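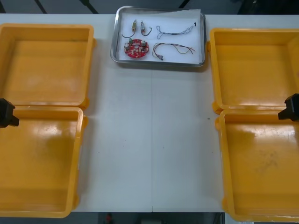

Tray-and-bin sorting

Share 29 · Comments 8

Tray-and-bin sorting is a method of bench organization in which mixed electronic parts are tipped into one shallow central tray and then moved, piece by piece, into containers set out on either side. It is used in repair shops, classrooms and salvage rooms, and by anyone who has ever said that a drawer would be sorted "over the weekend."

The usual arrangement is symmetrical, with the tray in the middle and the bins to the left and right. Stainless steel is a popular choice for the tray, as it wipes clean and makes a satisfying noise when a screw is dropped into it. Bins are generally plastic and often yellow, a color few small components come in. Hinged cases laid open flat do the same job, giving two compartments for the price of one lid.

Liners

Many benches line the tray with a white sheet. Dark chips and thin wires stand out better against white than against polished metal, which mostly shows the sorter a reflection of the ceiling lights. Paper liners crumple and are replaced when enough has been spilled on them.

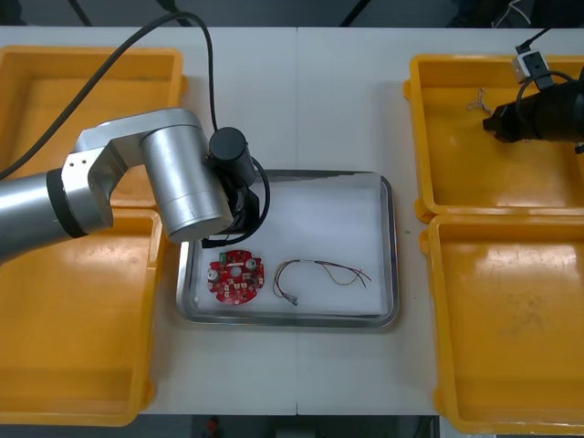
One reader of the Ranari bench guide objects that a liner only gives small washers somewhere to hide, and that a bare tray "at least rattles when you've missed one." The guide has kept its advice on liners and printed the objection next to it.

Schemes

Two schemes dominate. Sorting by type puts boards with boards and wire with wire. Sorting by destination divides parts into those to be reused, those to be tested and those to be thrown out. The second scheme is quicker on paper – in practice the "to be tested" bin fills first and is then moved, whole, to a shelf. A stocktake at the Nurkell repair shop one December found 497 parts awaiting testing, among them a bag of knobs.
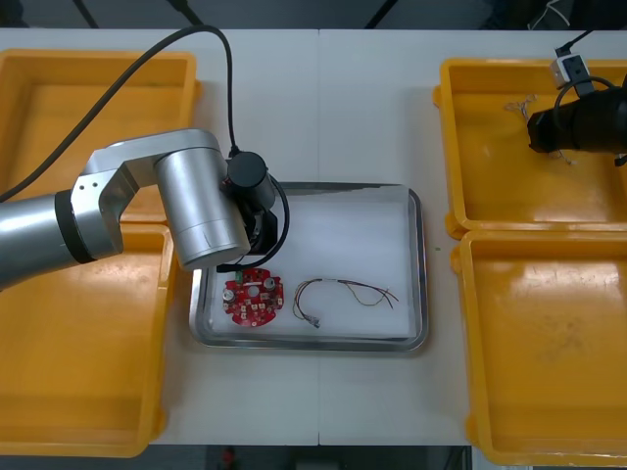
PROBLEM ITEMS

Loose wire is the chief nuisance. A bundle in several colors will hook onto the nearest circuit board and travel with it, so wire is commonly taken out first. Round boards with notched edges are easy to pick up but stack badly. Small solenoids cause arguments over category, being part coil, part moving hardware, and most often end up in whichever bin is closer.

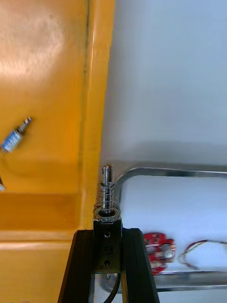
Small solenoid with blue label; tray and red circuit board at right.

See also: Parts cabinet; Junk drawer; Egg carton (storage uses)

Last edited 26th September

We use cookies to remember your reading preferences. Accept | Manage settings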